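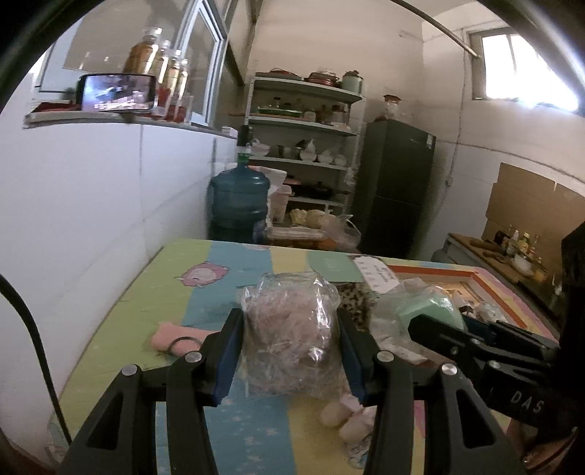
Finding a slow leak with the water meter

11/03/2019

Filed under: House, Water

The last bill put our average daily use at 757 litres, which is double what it was in the same quarter the year before. There are two of us in the house and the lawn was left to die in January. I read the meter myself every quarter and keep the numbers in an exercise book in the laundry, so I had something to compare it with. The first entry in the book is 1,672 kL and the latest is 2,154 kL. Spread across the 14 quarters in between, that is a bit over 34 kL a quarter, and most of the rise is at the end.

I rang Inskip Water first. They confirmed the reading was a real one and not an estimate, and offered to test the meter for a fee, refundable if the meter was found to be over-reading. I held off. Mechanical meters of this type tend to slow down as they wear, so a fault in their favour seemed unlikely.

The overnight test

Everyone recommends this and it does work, with some care. Turn off anything that fills itself: ice maker, evaporative cooler, irrigation, the toilet cisterns if you are prone to getting up. Write down all the digits, including the red ones, last thing at night. Read it again before anyone runs a tap.

Ours moved 118 litres in just under eight hours. That is close to a quarter of a litre a minute. A dripping tap will not get you there, and neither will a weeping tempering valve unless there is a puddle to go with it.

The small star-shaped wheel on the meter face was turning as well, slowly and in fits. I had looked at it before and seen it stationary, but only for a few seconds. Watch it for five minutes with a torch. At low flow it can stick, let go and stick again.

Splitting the system

The house has one isolation valve, at the front wall beside the hose tap. Everything between the meter and that valve is the service line, 25 mm poly, laid when the block was subdivided. Everything after it is copper with some later patching in PEX.

With the house valve shut, the wheel kept turning at what looked like the same rate. I timed it three times with the valve open and three times with it shut and could not separate the two sets. That rules out the cisterns, the hot water relief valve and every tap indoors in one step, and I should have done it before I spent an evening putting food dye in the cisterns.

One caution. Old gate valves often don't seal. If yours passes water when shut, the test tells you nothing. Open a tap indoors after closing the valve and wait. Ours ran for a few seconds and stopped dead, so I was happy with it.

What remained was 31 metres of buried pipe and one branch, a tee feeding the irrigation solenoids. The controller is a Grullico four-station, at least ten years old, and I had switched it off at the wall. Switching off a controller does not prove the solenoids are closed. A bit of grit on the diaphragm and the valve passes all day. I unscrewed the lid of the valve box, found it dry apart from spiders, and closed the manual cock on the branch. No change at the meter.

Finding the spot

I had assumed there would be a green patch. Clernley is mostly sand over limestone, though, and water at that rate goes straight down. The ground was as brown over the pipe as anywhere else in the yard.

Shirley Stockdale next door had the same problem on her side a few years ago and suggested a listening stick, a steel rod with one end on the pipe fitting and the other against the bone behind your ear. I used a long screwdriver. At the meter there was a faint steady hiss, at the house valve nothing, and at the irrigation tee the hiss was clearly louder. Plastic pipe carries sound badly, so I would not put much weight on the comparison, but it gave me somewhere to dig.

The tee is 400 mm down. I dug by hand from half a metre either side of it. The sand was dry until the last 100 mm and then it was slurry. The leak was at the compression nut on the meter side, where the pipe had been pushed in at a slight angle and had presumably been working against the O-ring ever since. There was no split in the pipe.

The repair

In this state, work on the supply side of the house is a licensed job, so I stopped there and called Roy Hartley from Prinham Plumbing. He cut out the tee and a short length of pipe either side, fitted a new one, and supported the line on packed sand so it could not sag again. He also put a ball valve on the branch, below ground in its own box. Parts and labour came to less than the excess on the bill.

I left the hole open for two nights. The first overnight test after the repair gave zero movement on the red digits, and so did the second.

Claiming it back

Inskip has a concealed leak allowance. They want the plumber's invoice with the word "concealed" on it, a before reading and an after reading, and a form. Roy knew the wording. Sandra Parsons in their billing section told me the allowance covers part of the excess above your usual average, once in three years, and that sewerage charges are not adjusted. I have sent it off.

From now on I will read the meter monthly. It takes a minute, and a leak of this size would show up by the second entry - the quarterly numbers hid it for most of the summer. The next job is the hose tap at the back, which has a worn seat and needs reseating before September.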